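Ticket: Körperwahrnehmungs-Kurs bei Barndale - Erinnerungen und Bodyscan laufen nicht sauber
Status: in Bearbeitung
Eröffnet am 29. Juli 2021

Hallo zusammen, ich mache seit Januar den Achtsamkeitskurs in der Barndale-App und mag ihn wirklich gern! Morgens der Bodyscan, abends die Atemübung, dazwischen die kleinen Erinnerungen ("Wie stehen gerade deine Schultern?"). Seit dem letzten Update bricht mir der Bodyscan aber ständig ab, und zwar immer an derselben Stelle, kurz nach dem Übergang vom Becken zu den Oberschenkeln. Die Stimme hört einfach auf, die Hintergrundmusik läuft weiter.
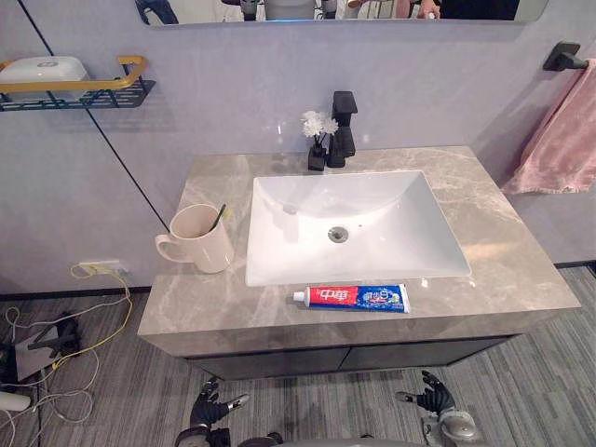 Beim ersten Mal dachte ich noch, das sei eine besonders lange Pause zum Nachspüren (peinlich, ich lag fast 40 Minuten da und habe brav in meine Oberschenkel hineingehorcht). Danach habe ich die App neu gestartet, den Kurs gelöscht und wieder geladen, beides ohne Erfolg. Mit den Kopfhörern von Karosar und über den Lautsprecher ist es genau das Gleiche.
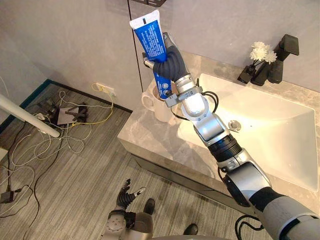 Passiert das auch bei der Kurzfassung?
Nur die lange Version ist betroffen, die kurze läuft bei mir bis zum Schlussgong durch.

Was ich bisher probiert habe, der Reihe nach:

1. Sprache auf Englisch gestellt. Da läuft alles durch, aber ich kann mich auf Englisch schlecht entspannen, ich übersetze dann die ganze Zeit im Kopf mit.

2. Energiesparmodus aus, Bildschirm an gelassen. Abbruch wie gehabt.

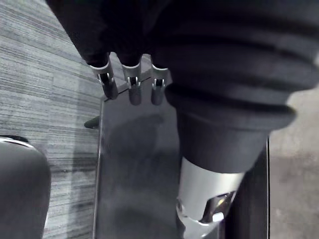

3. Stimme gewechselt. Es gibt ja zwei deutsche, "Parik" und "Đinh". Mit Parik bricht es ab, mit Đinh komme ich bis zu den Füßen! Die spricht mir nur etwas zu schnell, bei den Händen bin ich noch am linken Daumen und sie ist schon beim Ellbogen.

Zweites Problem, vielleicht hängt es zusammen: Die Haltungserinnerungen kommen doppelt. Eingestellt sind vier am Tag, und jede kommt zweimal direkt hintereinander. Schultern runter, Schultern runter - da zieht man sie eher hoch. Ab- und wieder anschalten half bis zum nächsten Morgen.

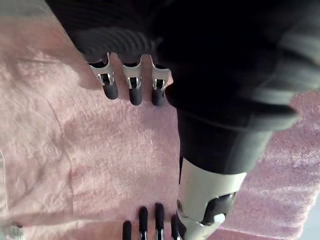 Barndale Support: Danke für die ausführliche Meldung. Bei der Stimme Parik ist die Audiodatei der langen Fassung nach dem Update unvollständig, sie wird gerade neu eingespielt. Die doppelten Erinnerungen haben damit nichts zu tun: Bitte in den Einstellungen unter "Mitteilungen" den alten Zeitplan löschen, der neue bleibt bestehen.

Super, danke, den alten Zeitplan habe ich gefunden und gelöscht! Ich melde mich morgen nach dem Bodyscan noch mal und lasse das Ticket so lange offen.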